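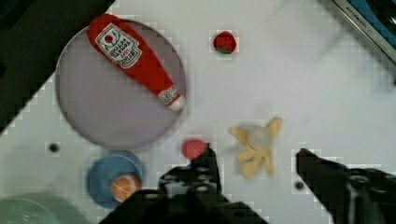
Play Materials in Early Settings, Vol. 5, p. 110

Figure 5. Play food on the white tabletop, with the ketchup bottle across the large round plate, the strawberry and peeled banana nearby, and the orange slice on its blue dish.

4.2 What counts as a meal: mixed scales and mixed textures in the play food basket

We come now to the part of the study that gave us the most pleasure to write, and also the part we rewrote most often. In the previous section we described how the home corners at Ustovard were stocked, and we promised to return to the question of whether the children minded that their play food did not match. Readers who have ever spent a morning on a small chair being served a lunch of one grape and a telephone will already suspect the answer, but we think it deserves to be set out with some care, and the mealtimes themselves were so good that we would be sorry to hurry past them.

The first thing to say is that play food is rarely made to a common scale. Stores sell it in families, of course, and a boxed set such as the Hondberg picnic range keeps its own proportions fairly well. Once a setting has been open for a few years, though, the boxes are long gone and the families have married into one another. Figure 5 shows what this does to a table. The ketchup is a plush bottle, soft and bright red, and it lies clear across a plate with its white cap reaching past the rim, while the strawberry beside it would take up hardly any of the same plate. A grown-up laying out a real lunch would find the condiment overwhelming. In our notes the children treated it as perfectly ordinary ketchup, and on the occasions when its size was mentioned at all, it was mentioned with approval.

We had expected otherwise. Our early coding sheet included a column for "size objections," by which we meant any remark or gesture suggesting that an item was too big or too small for its job, and we left a generous space for it. The column stayed very nearly blank. What filled up instead was a column we had added almost as an afterthought, for remarks about whether an item was ready to eat. Children wanted to know if the bread had been cut, if the egg was out of its shell, if somebody had washed the grapes. Readiness seemed to matter to them a great deal, and it is worth asking how a toy shows it.

Some toys show it in their form. The plush banana in the same figure is already peeled, its pale yellow flaps spread outward from a white center, so the work of the kitchen has been done for the child before play begins. The orange is a slice, with the segments and the pale rind on show. The strawberry still has its green leafy top. We came to think of these as different points along the way to being eaten, and we grouped the whole stock accordingly into whole foods, opened or peeled foods, and cut foods, with condiments and drinks set apart. The grouping is a loose one and we had friendly arguments over it. Archie Buchanan held out for some time that a strawberry with its leaves on is as ready as a strawberry ever gets, and that he personally ate them that way, and in the end we moved the strawberries into a category of their own and felt better for it.

Small round red things gave us a different sort of trouble, as they seem to in every basket. The one near the lower rim of the plate in Figure 5 could be taken for a tomato slice or simply for a ball, and we have left pieces like it under "unassigned" in the inventory. The children were a good deal bolder. Over the weeks of observation, unassigned pieces were served to us as tomatoes, as cherries, as meatballs, as medicine, and once as a button that had fallen into the soup and had to be fished out again with great seriousness. We would gently suggest to anyone buying for a home corner that a few pieces of this kind are worth having, and that there is no need to tidy them away when nobody can remember which set they came from.

Texture is a related matter. Plush food and hard molded food are often kept in separate baskets, partly for ease of washing and partly, we suspect, out of a feeling that they belong to different ages. When we asked staff to combine them for the February visits, the meals grew longer. A soft item could be squeezed, hugged, or pressed against a cheek, and the ketchup bottles in particular invited squeezing, generally with a sound effect. Hard items were tapped, stacked, and clattered onto plates. Children who had settled on one kind of handling tended to stay with it for a while before trying the other, and having both within reach gave them somewhere to go next. We do not want to lean too heavily on this observation – the visits were few and the weather kept everyone indoors – but the staff noticed it as well, and several chose to leave the baskets combined when we had finished.

Finally, a word about plates, which we nearly left out altogether. It is tempting to regard a plate as background, something for the food to sit on, and most inventories we consulted list tableware in a single line at the bottom. Yet plates did a lot of quiet organizing. Food on a plate was spoken of as belonging to a person, or at least as promised to one, and food on the bare tabletop was spoken of as belonging to the kitchen. Taking something from the table was shopping or cooking; taking it from a plate was stealing, and was reported to us as such. A small dish with one piece of fruit on it was enough to establish a diner, even when the chair in front of it had nobody in it. Plates of differing color and size helped here, as children could say "the blue one is mine" and be understood across the table. The Jotorov stacking plates, which are all alike, led to more disputes, though they were admittedly much easier to put away.

Taken together, these observations suggest that the mixed basket serves children rather well, and that the time staff spend sorting play food back into its original sets might happily be spent sitting down to eat it. In section 4.3 we turn to the clearing up, and to the matter of who washed the dishes.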